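Minutes of the Hevham Allotment and Garden Club, January meeting

Upstairs room at the library, 6 p.m. start

I'm taking the minutes again as Brendan Hanrahan is chairing and says he can't write and talk at once. Please send me corrections before the next meeting and I'll fix them. My spelling of plant names is my own.

Last month's minutes

Approved, with one change. I had written that the east gate would be locked at dusk. It should have said the west gate. If you've been climbing over the west gate with your wheelbarrow, sorry!

Water

This took up most of the first hour. The standpipe by the lower plots froze again over the holidays and the joint has split, so it's shut off at the valve until we can get it repaired. Brendan had a quote from Nolte, who did the work on the top tap, and they want $80 for the call and the part together. A few people thought we could do it ourselves for the price of the fitting, and there was a long conversation about whether the pipe is copper all the way down or changes to plastic under the path. I still don't know. We voted to pay Nolte and have it done properly, with two against.

While we were on water, the question of rain barrels came up. The rule says one barrel per plot and it dates from when the plots were twice the size. Several of the half plots now share a barrel and would like their own. I said I'd look for the original wording (it's in the blue binder, I think – or it was) and bring it next time. Until then, leave the barrels where they are, please, and put the lids on.

Seed order

The group order goes to Sosness at the end of the month. We get 30 percent off if we order together, so it's well worth waiting for if you haven't bought yet. The sheet went around the room and came back with beans, beans and more beans. I've put myself down for the yellow climbing ones after being talked into it by the whole back row, who say they stay tender even when you forget to pick them. I forget to pick everything, so we'll see.

Potatoes are a separate order this year. Last spring the seed potatoes arrived in with the packets, sat in a hall closet over a warm weekend and had sprouted like mad by the time we split them up. Brendan will have them sent to his garage instead, and you can collect them in egg boxes. Bring your own egg boxes!

Break

We stopped for coffee at seven and were back in our chairs later than planned, as usual.

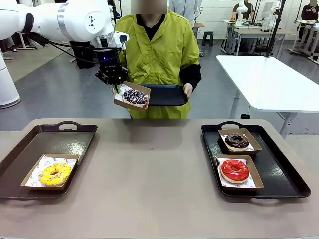 Chocolate glaze, white drizzle and sprinkles.

Compost

The big bays are full. We have 4 of them and the plan was always that one would be empty for turning, but that hasn't been true since the fall. Far too many whole cabbage stalks are going in. Chop them or take them home. Somebody also put in a pair of gardening gloves, which I have now washed, and they are on my radiator if they're yours.

We agreed to hold a turning morning before the spring planting starts. I'd like 6 people and I have three so far, counting me. Forks are in the shed, but the good one has a loose handle, so go easy with it.

Visit to Clanamholm

The gardeners at Clanamholm have invited us over to see their winter pruning, mostly apples and a few old pears. Everybody liked the idea. There was less agreement on when, and whether to share cars or take the bus, which stops at the bottom of a very steep hill. I'm passing around a list by email. Say if you can drive and how many you can fit, and wear boots, as the orchard is muddy until April.

Any other business

The path edging by plot nine is loose again. Brendan will bring a mallet.

A request for a second key to the shed was put off until we've seen what the pipe repair leaves us in the account.

Could whoever borrowed the long loppers return them? I have a hedge waiting.

Meeting closed at 8:15. Next one is in the same room in February, same start time.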